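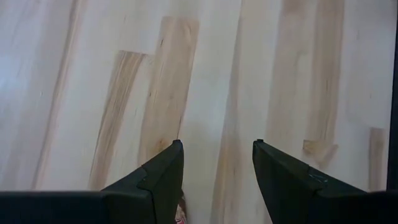 March, 7:35 a.m.

Reran the height estimator overnight with the frozen encoder and the new loss. Result is better on the tabletop set and no better on the floor set, which is the set I care about. Median error on tabletop went down to 3 mm. On the floor it stays where it was, and the tail is as long as before. Fikri had predicted this on the whiteboard before he went home and has not mentioned it since, so I will mention it for him.

Restating the problem so that I have it written down somewhere other than in email. The wrist camera sees its own fingers and whatever is past them. The policy has to know how far the fingertips are from the surface before it closes. We do not feed it depth. The claim in the draft is that a short history of wrist frames plus the commanded motion is enough to recover the gap. For the claim to hold, the surface has to give the network something to track. A printed tablecloth gives it plenty. Pale wood with long grain gives it very little in one direction and a moderate amount in the other.

The direction matters. Planks run away from the fingers, more or less up the view with a lean to the right. Motion along the planks slides the grain over itself and the network sees almost no change. Motion across the planks moves the tan streaks sideways and it gets a clean signal. The squared-off plank ends are the only features that constrain both axes, and if they leave the view there is nothing left but soft streaks and pale boards. I should have seen this from the optical flow plots in the winter. I was looking at magnitude and had averaged over heading.

10:20

Split the floor set by approach heading relative to the grain. Did it by hand for the first part and then wrote a small script using the dominant gradient direction, which agreed with my labels well enough to stop labeling.

Across the grain: error distribution nearly matches tabletop.
Along the grain: the whole tail lives here.

So the aggregate number in the draft is a mixture of two populations and should not be reported as one. Wrote to Kumiko with the split histograms. She answered within the hour that the split should be the main figure and the aggregate should go to the appendix. I agree, although it means rewriting section 4, and section 4 was the one section everyone had stopped arguing about.

Her second question was whether the network is reading the surface at all in the along-grain case, or whether it falls back on a prior over typical approach heights. Fair question. Test for it is simple: mask everything except the fingers, run the same episodes, compare. If the masked error equals the unmasked error for along-grain approaches, then the surface is contributing nothing and the prior is doing the work.

11:50

Masked run is queued. 475 episodes, all floor, both headings. Qusai has the large machine until midafternoon for the Gustwood sweeps, so mine sits behind his. Used the wait to check the mask itself.

The mask is drawn from the gripper geometry and assumes the fingers are where the calibration says they are. It also assumes a uniform black finger. Ours are matte black with beveled tips, and the right one has light blue-green scuffs on its top face. The scuffs are small but they are high contrast against the black and they sit at a constant place in every frame. A network will find a constant high-contrast feature. What it would use it for is less clear, as the scuffs do not move with height. One possibility is exposure: the camera adjusts gain with the amount of bright floor in view, and the apparent brightness of the scuffs would follow the gain. Pale floor close up means a bright view, means lower gain, means darker scuffs. That would be a path from height to finger pixels that never touches floor texture.

I do not believe it is large. I also cannot rule it out from the armchair. Added a third condition: fingers painted flat black in the image, floor left alone. Three conditions in total, same episodes, same seeds.

Trinidad, on hearing this over lunch, proposed locking the exposure and recollecting. Correct in principle. Recollection costs 5 sessions at least and the arm is promised to the Fagerlund people for the second half of the month. Painting pixels costs nothing.

2:15 p.m.

Side issue. The upper left of the view is washed out on a number of approaches. Light comes mostly from overhead and the floor has a soft sheen, and where the sheen sits the grain nearly disappears. I had been treating this as noise. It isn't quite noise, as it depends on the pose of the wrist, and the pose of the wrist correlates with height. Another candidate leak. Wrote it down in the list with the exposure one. The list is getting long for a paper with one claim.

Aurelio says every wrist-camera paper has this list and leaves it out. I would like ours to have it in, if there is room. He thinks the reviewers will use it against us. Possibly.

Also tested the blur term. Plank edges go slightly soft when the hand is moving fast or is very near the surface, and the network cannot tell these two apart from a single frame. With the commanded motion as input it can, in theory. Removed the motion input and retrained a small version on a tenth of the data: error goes up for both headings, more for along-grain. Consistent with the idea that blur is being used as a cue when texture fails. Not proof. The small version is also just a worse network.

4:40 p.m.

Masked run finished. Numbers, rounded, to be checked tomorrow by someone who is not me:

Across grain, floor visible: good.
Across grain, floor masked: very bad, as expected.
Along grain, floor visible: mediocre.
Along grain, floor masked: bad, but not as bad as across-grain masked.

I don't understand the last line. With the floor masked, heading relative to the grain should not matter, because there is no grain to see. The two masked conditions ought to be the same within error. They differ by more than 35 percent. Either the along-grain approaches cover a narrower range of heights, in which case the prior is a better guess there, or heading leaks through the finger pixels.

Checked the first explanation before getting excited about the second. Height range for along-grain approaches is indeed narrower. The teleoperator stands at the end of the boards and reaches straight, and comes in lower and slower. So the comparison between headings is confounded with height range, including the one I sent Kumiko this morning. Sent her a correction.

Resampled both headings to a matched height distribution and recomputed from the saved predictions. Masked conditions now agree. The unmasked gap between headings got larger, because the narrow range had been flattering the along-grain case. So the effect is real and this morning's plot understated it. Painted-finger condition is indistinguishable from the original for both headings. The exposure path is either absent or too weak to see with this many episodes. Crossed it out in pencil.

6:05 p.m.

Fikri wants to add a small sideways wiggle to the descent whenever the estimated uncertainty is high. Moving the wrist across the grain during an along-grain approach would bring the streaks into play at almost no cost in time. We had this in the old Grimix controller for a different purpose (seating the part) and the code still exists on the Furnus branch, untested against the current driver. Amplitude would have to stay small, or the fingers will touch whatever they are meant to pick up from the floor. He thinks a finger width is safe. I think half.

The uncertainty head is poorly calibrated on the floor set, so the trigger would fire at the wrong times. Could wiggle on every descent and skip the trigger -- ugly, but testable before the arm goes to Fagerlund.

To do:
matched-height resampling into the main evaluation script, with the seed fixed
redo section 4 figure, two headings, three conditions
ask Trinidad for the approach log with operator position, if she kept it
sheen: bin episodes by saturated fraction in the upper left
half finger width wiggle, dry run with the hand well above the boards first
find out who changed the default crop, the fingertips are lower in the view than in the January data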